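Dunell Releases Drelari 2 Teleoperation Kit for Shelf and Counter Tasks

FOMBERG, May 2026

Dunell today released Drelari 2, a software and hardware kit for recording manipulation tasks by remote control. The operator moves a handheld leader arm, and the robot follows while joint positions, gripper opening and wrist camera video are logged on one clock.

The release adds a task library for small retail goods. It contains 1767 recorded episodes covering 13 tasks, among them taking candy bars and small boxes from a tiered rack and placing them on a tray. Episodes in which the operator dropped an item or regrasped it are kept and labeled.

Command delay between leader and follower is 65 milliseconds over a wired connection. Hand guiding is also supported: with the motors in compliant mode, the arm can be moved directly and the path saved in the same file format. Recordings from the first version, issued in November, can be converted with the supplied tool.

Drelari 2 ships with mounts for the Peng two-finger gripper. Existing license holders receive the software at no charge.
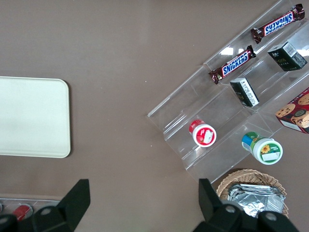 Kaiwen Deng said that hand guiding had been faster to learn than the leader arm, but that his own hands kept getting into the wrist video, and he now records everything remotely.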